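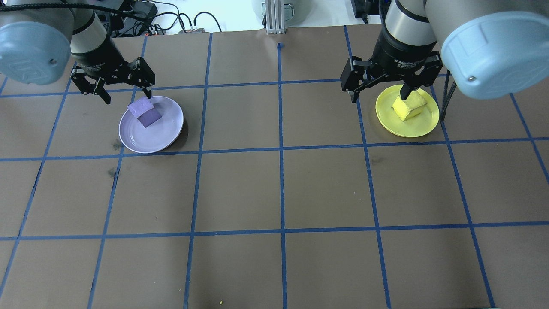
Radomír Tóth wrote:
The ratio on the label only tells you how much root went in. It says nothing about how much of the bitter fraction came out. Two gentian tinctures at the same ratio can taste completely different.

pestle_and_pan wrote:
Agreed on the ratio, but I still want it printed. I have the Miltura bottle, lot 2892, alcohol at 40 percent, and no ratio anywhere. The Brusteo drops give the ratio and leave off the alcohol. Neither label is enough to compare them.

Dušan Bednárik wrote:
You can compare them by dilution. Put a measured amount in water, keep diluting, and note the last step where you still taste bitterness. It is crude, but it is the same idea as a bitterness value. Rinse your mouth between steps and don't do it after coffee. I started mine on a Sunday afternoon and had to stop because I could not taste anything past the third glass.
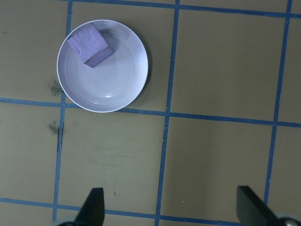

Can I use dried root from last November, or does it have to be fresh?

Dried root is fine if it was stored closed and out of the light. Most recipes assume dried, so check which one yours means before you weigh anything.

rootcellar wrote:
Thanks. Mine is in a jar in a cupboard. I was planning 7 days in alcohol, shaken daily.

Radomír Tóth wrote:
Too short for coarse pieces, in my opinion. Grind it or leave it longer.
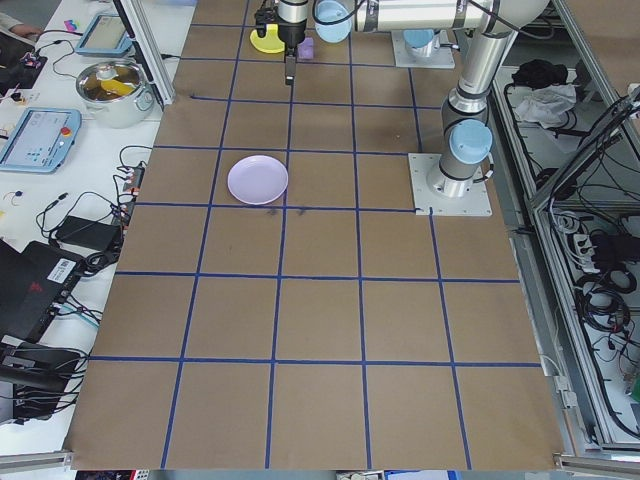
Table with tape grid, plate and arm.

pestle_and_pan wrote:
I disagree about grinding. Powder clogs the filter and you lose liquid in the press cake. Coarse cut, longer soak, then press. The Mismont instructions say to powder it and I threw away half a batch that way.

Dušan Bednárik wrote:
That is a filter problem. Let it settle overnight, pour off the top, and filter only the sludge. I use an Overgaard hand press and the loss is small – smaller than what stays behind in coarse pieces. The other thing I would change is the alcohol.

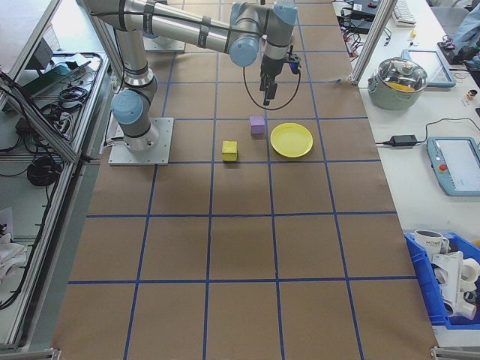 At 40 percent you get the bitters and a fair amount of sugar as well, so the liquid turns cloudy when it is cold. Cloudy does not mean spoiled. Stronger alcohol gives a clearer tincture, but then you are using more of it per dose, and some people take these drops precisely because their stomach is touchy.

rootcellar wrote:
My stomach is the reason I asked. I get reflux now and then.

Radomír Tóth wrote:
Then ask a pharmacist first. Bitters are usually advised against with ulcers, and reflux can go either way.

pestle_and_pan wrote:
Seconded. Also, 2 small jars with different grinds would settle the powder argument. Same root, same alcohol, same day. Post the dilution results if you do it.

rootcellar wrote:
Will do. Coarse in one, powder in the other, both at 40.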